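Print this article | E-mail to a friend

Two arms, one bench and a lot of loose cable

Ladan Tabrizi had the kettle on before I had my coat off, and it was a good while before we got to the Orutov, the two-arm bench kit that she and her sister Forough sell and service from their unit in Jesthorpe. She wanted to talk first about cords.

"People ask for boxes," she told me. "Everybody wants to see it pick up a box! But go look in your kitchen drawer. It's chargers and plugs and wire in there, and that's what we wanted to get good at." 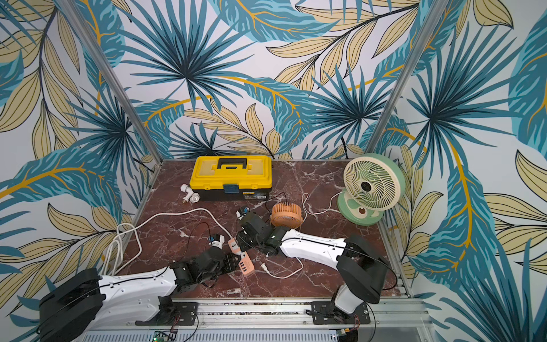
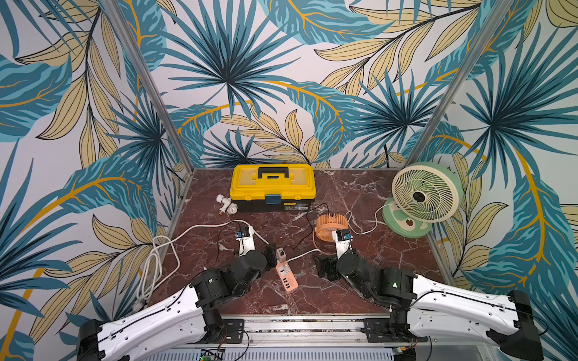
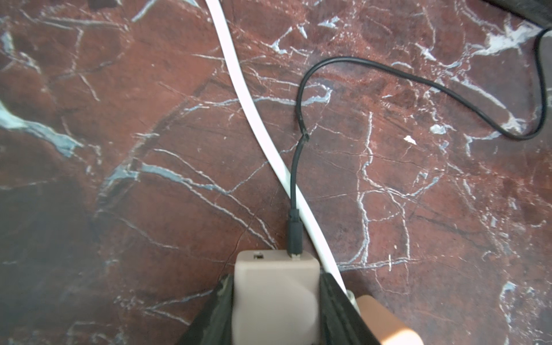 Forough, the quieter of the two (though not by much), looks after the buyers once the crate has gone out. The kit comes with both arms, the rail, the grippers and 8 practice routines, and she spends three hours on the phone with each new owner, more if they're chatty, and she admits that she rather likes the chatty ones.

"Cable is rude," she said. "You put it down one way and it has its own ideas. I tell folks to go slow, keep the speed down the first week, and let the arms be boring for a while."

I asked about complaints, and Ladan went and got the notebook. The early Arabzadeh grippers wore out too soon for her liking, so they changed the pads, and every owner got a new set in the mail at no charge. There are 104 kits out now, mostly in schools and small repair shops, and she seems to remember every one of them by the town.

The next version, which they're calling Plultusach, is due in December. Forough would like it to have a shorter manual. The present one runs to 197 pages, and Ladan, who wrote it, thinks that's just fine.

We use cookies to remember your settings. Sign up for our Saturday newsletter.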